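The Sweater Shelf, Revisited

I own one truly good sweater. It's dark teal, it's fuzzy, and it has spent most of its life wadded behind the door on a chair I bought for reading. Then in May the chair got a cushion, and the sweater lost its lease.

The closet shelf is narrow and already holds two blankets and a box of cables I'm afraid to throw out. So the sweater has to be folded, and folded to a size. I learned my method from Beathag Moffat, who ran the knitwear counter at Grinon when I worked there for one long winter. She once told me I folded like a man closing a suitcase in a fire. I put 1,529 sweaters through my hands that season, according to the stock sheets, and she refolded up to 374 of them.

The bed is the only surface I have that's big enough. Spread everything out before you fold anything, sleeves included, and smooth the body with the flat of your hand.
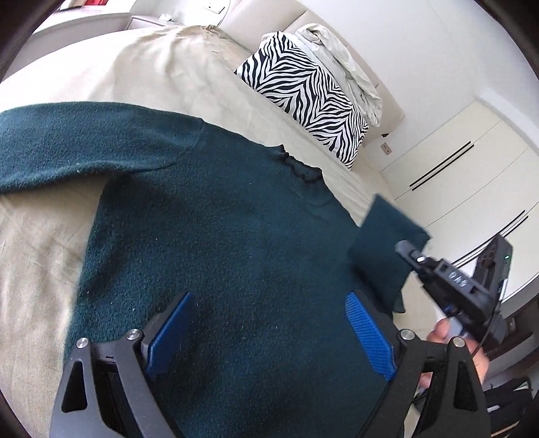
Should you pick off lint before folding?
It's better to do it first, while the sweater is flat. Lint that gets folded in will be waiting for you in October.

Next come the sleeves. Beathag laid each one straight across the back and then down, so the cuffs ended up near the hem. I do the same, with more muttering. Then the sides come in, and the bottom goes up toward the neck. Thick wool fights you at this stage. Press gently and accept a certain puffiness. Mine has never once looked like the stack in the Grinon window, which I now believe was held up with cardboard.

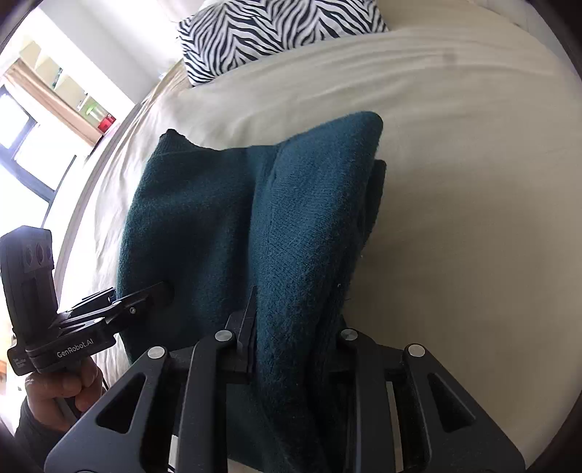
Why not just hang a heavy sweater?
The weight pulls on the shoulders, and after a few months you have two little bumps where the hanger was. Folded, it keeps its shape.

The blankets have since been moved down a shelf. The cables stay where they are until I find out what they charge.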